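Teaching two arms to tidy paper cups
An interview from the Hellis newsletter, January 2024

The manipulation group at Villov has spent the past year on a question that sounds small: how much human demonstration does a two-armed robot need before it can handle paper cups by itself? We spoke to the researcher who leads the work.

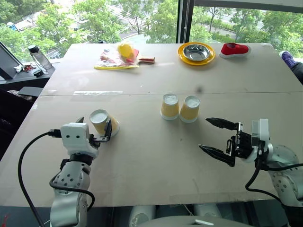

Why cups

The project, called Cultton, began with blocks. The group moved on to cups after a few weeks, and the lead researcher does not miss the blocks.

"A block is the same whichever way you pick it up," she says. "A paper cup has a top and a bottom, it rolls when it is on its side, and it gives when you squeeze it. If you close the gripper too far you crush it, and then you need another cup."

The task is to get every cup standing upside down and then stack them. Some start on their side and some start the right way up. The robot is told nothing about which is which and has to work it out from its cameras.

She says the lying cup is the hard case. "The fingers have to come in on either side of it. If one finger touches early, the cup turns and the opening points somewhere else. A person corrects for that without thinking. Our first policy carried on as though the cup had stayed still."

Fewer demonstrations, chosen better

The group's first training set had 3,000 demonstrations, all made by people steering the arms remotely. The policy trained on it did well when the cups began upright and poorly when they did not.

When they went back through the recordings, the reason was plain enough. The operators were good at the job and hardly ever knocked a cup, so the robot had almost no record of how to recover from a bad grasp.

For the second round they cut the set to 1,000 and added 200 short recordings that began in the middle of a mistake: a cup half turned, a finger inside the rim, two cups leaning together. "We asked the operators to start from a mess and get out of it," she says. "They found it dull, and it was the most useful data we had."

The policy trained on the smaller set finished the task more often than the first one. It was also slower — it tends to stop before closing the fingers — and the group has not yet decided whether to train that out.

Two arms, one job

Using both arms brought its own trouble. In early runs they would reach for the same cup, and the safety stop would cut in. The team tried giving each arm its own half of the table, but cups near the middle were then left alone by both.

The current version plans for the two arms together. "One arm can work on a cup while the other waits near the next," she says. "The waiting had to be learned as well. Most of our operators never kept an arm still, so neither did the robot."

What comes next

The method was tested over 1,005 trials, and a paper is being written. A partner lab at Vallejo will repeat the trials on its own arms from February, with different grippers and a different make of cup.

She is careful about what the result covers. "It is paper cups on a table. I would like to see it with mugs before I say anything about kitchens. A mug has a handle, and we have not touched handles yet."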